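About us

Last updated: 27 May 2019

Adero is a small school for the work of the home. We teach people to sort, to pack, to fold, to clean and to put away. Many visitors ask us if a person really needs a school for this. We think that many people would like to learn it, and that most of them never had somebody who showed it to them with patience.

Our lessons use the things that everybody has in the house, and we do not buy special material for them. The first exercises are always with small and soft things, on a towel or on a bed.

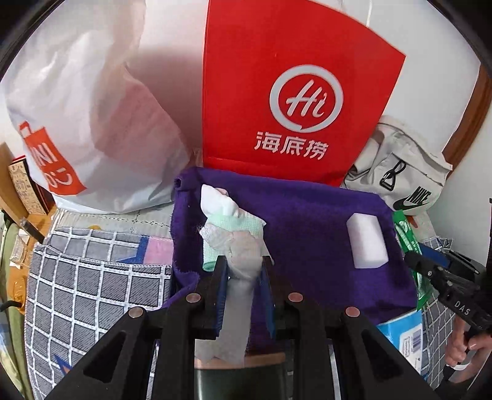
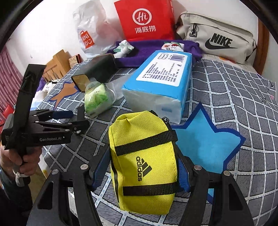 The reason we begin so small is that big things are easy to decide about. A chair has its place and everybody knows it. A small pouch, a pack of tissues or a cloth can lie in ten different places in one week, and then the family is looking for it in the morning when the bus is already coming. If you learn to give a place to the small things, the rest of the house will follow with less effort.

How we started

The school began in two rooms above the Lambrechts bakery, where we could use the tables after the shop was closed. In the first year we had 54 students, almost all of them from the same neighborhood. Some came because they had moved to a smaller apartment, and some had parents who could not keep the house alone anymore. We had only one course then, and it was called simply Bags and Drawers. It still exists, under the name Talix, and it is still the course where we tell new people to begin.

Later we moved to the ground floor on the other side of the street. We have now a kitchen, a bedroom and a laundry corner for practice, and one long room with shelves. In the last school year 231 students finished a course with us.

What we teach

Talix is the basic course. It takes six evenings. The first evening is only about bags: how to empty a bag completely, how to put the contents in groups, and how to decide what goes back. Please bring a bag from home that you did not empty for a long time. Do not prepare it before. The second and third evenings are for drawers, the fourth for cloths and towels, and the last two for the bed and for things that have no room of their own.

Skito is the course for packing. It is for travel, for a hospital stay, for a child who goes to camp, or for a move to another city. We practice with soft bags and with boxes. Students learn to pack so that another person can find everything without asking, and this is more difficult than it sounds. On the last evening you pack a bag for another student from a written list, and he or she packs one for you.

We have also single afternoons for cleaning cloths and sponges, for folding sheets alone, and for the kitchen cupboard. The afternoon for folding sheets is often full, so please write to us early.

How we work

The groups are small, with eight students at most. We do not throw away anything that belongs to a student. If you wish to keep an old plastic bag, you keep it, and we will look for a good way to fold it. Our teachers come from hotels, from home care and from housekeeping in schools, and each of them has taught with us for at least one full year before leading a course alone.

We speak slowly and we show each step two times. English is not the first language for many of us, and also not for many of our students. The course sheets have short sentences and large letters. You can take them home.

There are no exams. After Talix and Skito you receive a paper with your name and the hours that you did.

Our library of things

On the shelves in the long room we keep household objects for practice, at the moment some 2304 of them, if we count also the buttons. Former students are allowed to borrow boxes, hooks and drawer dividers for one month, so they can try them before they buy. We are glad to receive clean towels and bedspreads in good condition. We cannot take mattresses or electric appliances.

Visiting us

You may come to see a lesson before you decide. Ring the lower bell, the upper one is still for the bakery. There is one step at the entrance, and we have a ramp that we put down if you tell us before. Children are welcome in the afternoon lessons together with an adult. In May we have also an open morning, with coffee, where you can bring one bag and sort it with a teacher at no cost.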